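Meinung | Haus & Automaten
9. Oktober 2024
Von Declan Te Moana

Ein Arm für den Napf

Die Firma Fairweather möchte mir die Fütterung meiner Katze abnehmen. Sie tut das mit einem Bausatz namens Lavmont, der aus einem Roboterarm, einem Greifer und einer Anleitung besteht, die offenbar jemand geschrieben hat, der Katzen vor allem aus der Literatur kennt. Für 49 Euro im Monat gibt es die Software dazu. Den Arm mietet man mit, so wie man früher ein Klavier gemietet hat, und er steht dann auch ungefähr so da: groß, schwarz und ein wenig vorwurfsvoll.

Ich habe nichts gegen Futterautomaten. Ein Plastikturm mit Zeitschaltuhr, der morgens um sechs Trockenfutter ausspuckt, ist eine ehrliche Maschine. Er kann eine Sache, und wenn er sie nicht kann, haut man seitlich dagegen. Lavmont dagegen soll aus einer beliebigen Schale nehmen und in einen beliebigen Napf geben können, was die Broschüre »natürliche Fütterung« nennt. Was daran natürlich sein soll, weiß ich auch nach zweimaligem Lesen nicht. Meine Katze stammt von Tieren ab, die Mäuse gefangen haben, und in keiner Überlieferung wurden die Mäuse von oben gereicht.

Mein Nachbar Nikau Quinlan hält das für Nörgelei. Er hat einen Saugroboter, einen Mähroboter und eine Kaffeemaschine mit Benutzerkonto, und er findet, ein Arm könne wenigstens später noch etwas anderes lernen. Das Argument höre ich oft. Es ist dasselbe, mit dem in meiner Familie eine Küchenmaschine mit 13 Aufsätzen angeschafft wurde. Benutzt wird der Schneebesen.

Trotzdem muss ich zugeben, dass mich der Arm im Juli mehr unterhalten hat als das Fernsehprogramm. Man schaut ihm zu wie einem Lehrling, dem man nicht dreinreden will. Er fährt an, hält inne, senkt sich. Ich könnte in der Zeit neun Katzen füttern, und zwar unterschiedlich. Aber ich würde dabei nicht so ernst aussehen.

Wer für so etwas zahlt, sollte sich fragen, wofür eigentlich. Für Leute, die sich schlecht bücken oder nichts mehr sicher greifen können, wäre ein zuverlässiger Arm ein Segen, und ich verstehe nicht, warum Fairweather ausgerechnet um diese Kundschaft nicht wirbt. Stattdessen zielt man auf Menschen wie mich, die zwei gesunde Hände haben und sie am liebsten am Telefon lassen.
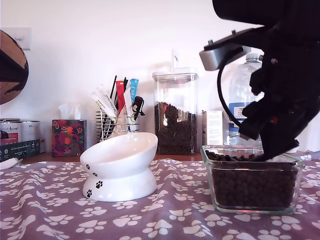 Mein Einwand gegen Lavmont ist am Ende ein handwerklicher. Trockenfutter ist klein und rutschig, und ein Greifer ist nun einmal kein Löffel. Wenn die dunklen Fingerspitzen in der Glasschale stecken und der weiße Napf mit den Pfoten am Fuß noch blitzblank danebensteht, denke ich jedes Mal an den Messbecher, der in meiner Schublade liegt und im Monat gar nichts kostet. Kündigen kann man übrigens mit einer Frist von zehn Tagen. Ich habe mir das Formular schon einmal ausgedruckt.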